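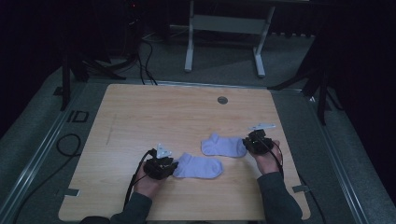 Engelhardt replied that a third pair of grippers makes no sense before we know how many hours per week the two we have are in use. I think this is fair, so I counted from the log: in July the table was booked on all days but 7.

07/08/2022 – budget notes, hand-held grippers

- Drumach offer: 557 per gripper, cable included. Delivery not confirmed, I must ask again.
- Trekport is cheaper, 400, but without cable and without mounting plate. With both added I expect the difference is small.
- What remains for this year: 1,000. So one from Drumach, or two from Trekport and then we have nothing for cables.

Sock pairing stays the main task for the Hitcombe project, also with the new units. For this we need left and right of the same model – mixing two suppliers on one table I would like to avoid.

To do: ask Drumach for a price for two. Ask if Engelhardt can move the second unit to next year's budget. Spare cables to be ordered separately, small items account.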